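Filed under: Home Robots / Long-term reviews

Lernico bench arm: three months in
By Johanna Gisler, February

Lernico sells this arm as a kitchen helper you can train by doing the job yourself. It cost us $3000. In 40 tea runs it froze in mid-pour 7 times, with the grip locked shut and no alarm.

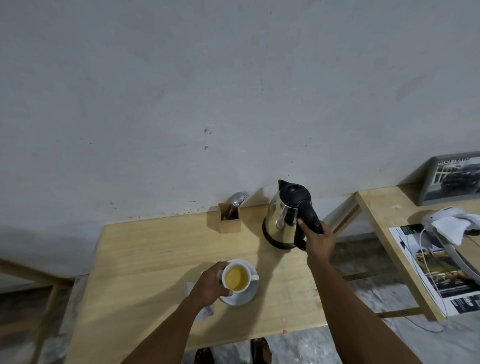 My main gripe is the stop button, which cuts the motors but won't open the fingers. Support told me to "demonstrate more carefully." How much more careful can you get than one hand steadying the cup and the other wrapped right around the kettle's black handle? Tomás Loureiro tried the new firmware at his place and it locked up on him too.

Until Lernico fixes the release, I wouldn't let it near boiling water. Cold water only, and stay beside it.

Recent reviews
Zwahlen countertop gripper
Ullbridge wrist sensor kit
Wukthorpe floor mop, second look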